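Ustico Two-Arm Packing Station
Set-Up Guide, Section 4: Moving a hand-packing bench to shared work

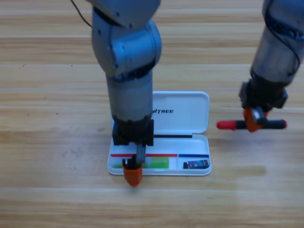

Figure 4-1. Both arms at the bench, with the case open between them.

Read this section before the first shift on which the station runs. It applies to sites that packed pencil cases by hand until now and will keep packers on the same line. Revised May 22, 2023.

4.1 What changes for packers

The arms take over placing items in the tray. Packers keep three jobs: feeding items, checking filled cases, and clearing stops. Reaching and placing drop off sharply. Standing and watching go up, and most sites find that people need a stool and a shorter rotation than they had before. The Krishnan line moved to a change of position every 40 minutes in April and has kept it.

Hand-packing rates do not carry over. Do not post a packer's old count next to the station's count.

4.2 Before you start

1. Tell the crew which bench is changing and on which shift. Do this before the arms are powered in their area.
2. Assign one trained operator per shift. The operator holds the enable key.
3. Clear the bench of cups, phones and loose packaging.
4. Check that the arm cables hang free and do not drag across the work surface at full reach.

CAUTION: Long sleeves, lanyards and loose hair must be secured before anyone works within reach of the arms.

4.3 First run

1. Set an empty case on the bench with the lid fully open. A half-open lid will be struck by the forearm.
2. Select the packing list in Tarketero and confirm it matches the work order.
3. Turn the enable key to SLOW.
4. Run 2 cases. Keep one hand near the stop button and both hands off the bench surface.
5. Look at each filled tray. Items should lie below the rim so the lid closes without force.
6. If the trays are good, turn the key to RUN.

NOTE: Pens and other slim items are the usual cause of early stops. If a pen leans in the fingers, press HOLD and reseat it — do not pull it out while the arm is moving.

4.4 Clearing a stop

1. Press HOLD and wait for the steady light.
2. Support the held item with one hand, then press OPEN.
3. Step back and press RESUME.

Any packer may press HOLD at any time, for any reason. Stops are logged by station, never by person.

4.5 Upkeep

Wipe the finger pads every 400 cases. Replace them at 1000 cases, or sooner if items slip. Order pads from Lallatside using the part list in Section 9.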